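Home Products Liners Cloths Help Contact

Small Room Waste Bins: Frequently Asked Questions

These answers cover round, open-top bins and the thin plastic liners sold for them under the Okik name. They also cover wipe cloths and table covers, which share the same monthly order sheet. Lidded and pedal bins have their own page.

Which liner fits my bin?

Measure the bin with a tape held around the outside of the rim. The liner's opening, laid flat, should be a little more than half that distance. If it is less, the liner will split when it is pulled over the rim. If it is much more, the liner will slide in under load.

Depth matters less. Any liner that touches the base with enough left over for a cuff is deep enough. The Urano round bin takes the Okik medium. The small size also reaches the base of that bin but leaves almost no cuff, and we do not recommend the pairing.

How should the liner be folded over the rim?

Open the liner fully before it goes near the bin. Lower it in, push the base down with a closed hand, and let the trapped air out at one side. Then turn the top edge outward over the rim, all the way around, and pull it down on the outside.

The cuff does not have to be neat. Wrinkles are normal in thin film and have no effect on how well it holds. An uneven lower edge is also acceptable, provided the cuff covers the rim at every point. The lower part of the bin should still show below it. A cuff that reaches the table or floor gets caught under the base when the bin is moved.
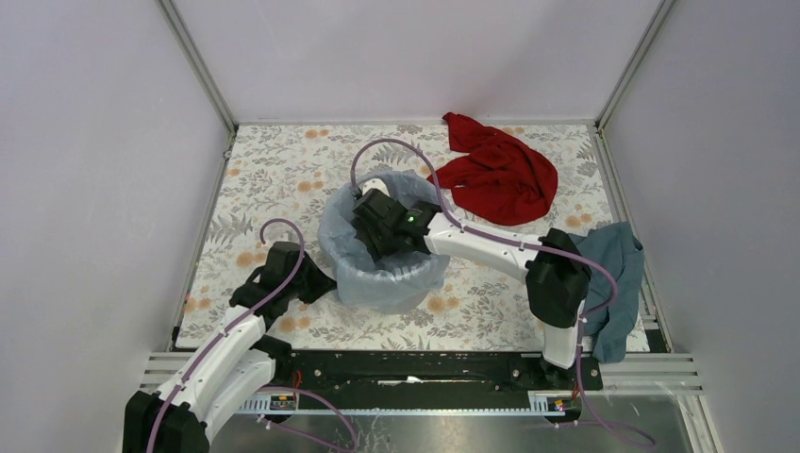
The liner keeps slipping into the bin. What can I do?

Check the following in order.

1. The liner size, measured as described under the first heading.
2. Trapped air below the liner. A liner sitting on an air pocket is pulled inward by the first heavy item.
3. The length of the cuff. Shorter than the width of a hand is too short.
4. The rim. Wipe off dust and any cleaning product residue.

If all four are in order, use the Kim band, a flat elastic ring that sits over the cuff just below the rim. Do not use tape. Tape tears the film on removal and leaves adhesive on the bin.

Can a liner be reused?

Yes, if it has held dry waste only and has no holes. Paper, thread, packaging and fabric scraps count as dry. Food, used tissues and damp wipes do not.

To check a liner, spread it on a flat, light surface and look for tears along the bottom seam, then along the folds. Most failures start at the seam. Small pinholes higher up can be ignored for dry waste.

How do I change the liner without making a mess?

Clear a space next to the bin first. Lift the cuff from the outside, gather it above the rim, and pull straight up with one hand while the other holds the bin down. Pulling at an angle drags the film across the rim, where it is most likely to tear.

Carry out the full liner before opening a new one. With the liner out, look inside the bin. The inner wall should be wiped each time, even when the bin looks clean. Use a separate cloth for this and keep it away from the cloths used on the table.

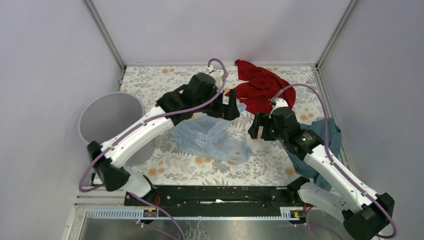

A cloth that has been crumpled and left overnight dries stiff along the folds and picks up less on the next use. Shake it out and hang it by one corner. Wash cloths at 60 degrees Celsius without fabric softener, which coats the fibers and reduces absorbency.

Do I need different cloth colors?

We supply a dark red and a teal. The standard plan assigns red to bins and floors and teal to tabletops. You may reverse it or use your own plan. The only fixed requirement is that one color is never used for both jobs. Post the plan where the cloths are stored.

Can the bin stand on a table with a fabric cover?

It can for short jobs such as sorting or cutting. For regular use, put the bin on the floor. A bin base collects grit, and grit marks a printed cover before it marks a plain one in any visible way. Leafy and floral prints hide light stains well, so inspect them by touch as well as by eye. Crumbs and thread ends are easy to miss on a busy pattern.

Covers should lie flat with no ridge under the bin. An empty bin with a liner is light and tips easily on a fold.

How are liners packed, and how long does a roll last?

The medium is sold in cartons of 3,000. Consumption depends on the change interval. At our Althorpe site, 2,714 liners were used in the last full count, taken in March, with every bin changed daily regardless of contents. Rooms that produce only dry waste can go longer between changes.

Unopened cartons keep indefinitely away from sunlight and heaters. Film that has become brittle should be discarded.

What is the return period?

Unopened cartons may be returned within 14 days of delivery. Opened cartons are accepted only for a manufacturing fault, such as an unsealed bottom seam. Keep one faulty liner and the carton label. Cloths and covers can be returned unwashed.

Who handles questions that are not listed?

Write to Sorin Stojanovska, product support, through the Contact page. Include the bin model, the rim measurement and the liner size. Messages received after noon on Friday are answered the following week.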